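Visser Sisia 2 Referee Card and Whistle Set

In stock. Ships from the Welel warehouse.

Every Sunday league has a center back who has never committed a foul in his life. He will explain this to you at length, from very close up, while the man he kicked is still rolling. The Sisia 2 is for the person who has to listen to him.

You get a yellow card, a red card, a wallet to keep them in and a pealess whistle on a wrist strap. The two cards have different edges, one smooth and one notched, so your thumb can tell which is which before you pull the wrong one. We had letters about the original Sisia, which had two smooth edges. Some of them were from players.

The whistle is loud. Gutedo, who mold it for us, would like you to keep it away from ears, and so would the linesman. It has no pea to freeze or stick, and it goes in the dishwasher on the top rack.

What's in the packet
Yellow card, smooth edge
Red card, notched edge
Folding wallet with pencil loop and 30 score sheets
Pealess whistle, black, with wrist strap
Pencil (short, as is traditional)

Details
Wallet, closed: 143 mm tall, fits a standard shirt pocket with a little showing
Cards: wipe-clean plastic, rounded corners
Score sheets: room for 20 names a side, substitutions and remarks. Keep the remarks brief. Someone's league secretary has to read them aloud.

Care
Wipe the cards with a damp cloth. Mud comes off. Ballpoint mostly does. Take the wallet out of your pocket before the shirt goes in the wash; the score sheets do not survive, and neither will your account of who was booked.

Returns
Unused sets can come back within 30 days. We can't take back whistles that have been blown, and yes, we can tell. Cards thrown to the ground in frustration are not covered, whoever threw them.

Refill score sheets are sold separately. The next batch of yellow-only packs, for the under-tens, is due in August.
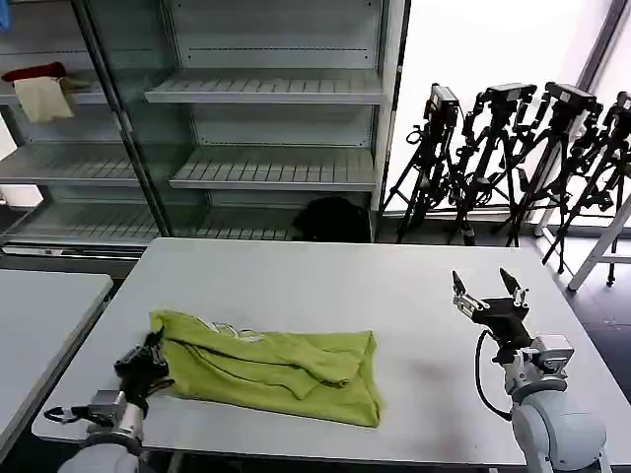
Lime-green T-shirt with white print, partly folded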